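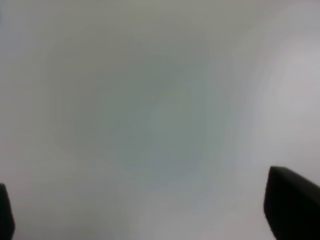 Costalmont, flat 6 - kitchen and utility check
Date: 5/25/23
Checked by: Leire Ortuño
Copy to: Remedios Pacheco

1. Smoke alarm, hallway. Tested, loud. OK
2. Heat alarm, kitchen. OK. Replace by January
3. Fire blanket. Hung behind the door, coats over it. Move coats. FAIL till done
4. Worktop by hob. OK, clear of paper and cloths
5. Hob knobs. Back left stiff, turns off in the end. Fevar to look at it, ref 279
6. Extension lead under sink. FAIL. Took it out myself, pls don't put back
7. Sockets. Double by kettle has a hairline crack. Tape is not a repair!! Electrician booked
8. Wall cupboards. Left one pulling away from wall at top, heavy plates in it. Plates now in the bottom cupboard, leave them there untill fixed
9. Floor. Lino lifting near the back door, trip risk. Glue down
10. Cleaning stuff. Bleach on low shelf, moved up. Child lock broken, 76p part from Cabello, ordered two
11. Window catch. OK
12. Boiler cupboard. Vent half blocked by a box of shoes. Box shifted. Service sticker in date

Not checked: loft hatch (no ladder), outside tap.

Remedios - 3, 7 and 8 first please. Rest can wait a week but not item 9, someone will go over on that. Spare key is back in teh office, hook 6. Will recheck once Fevar have been.

L.O.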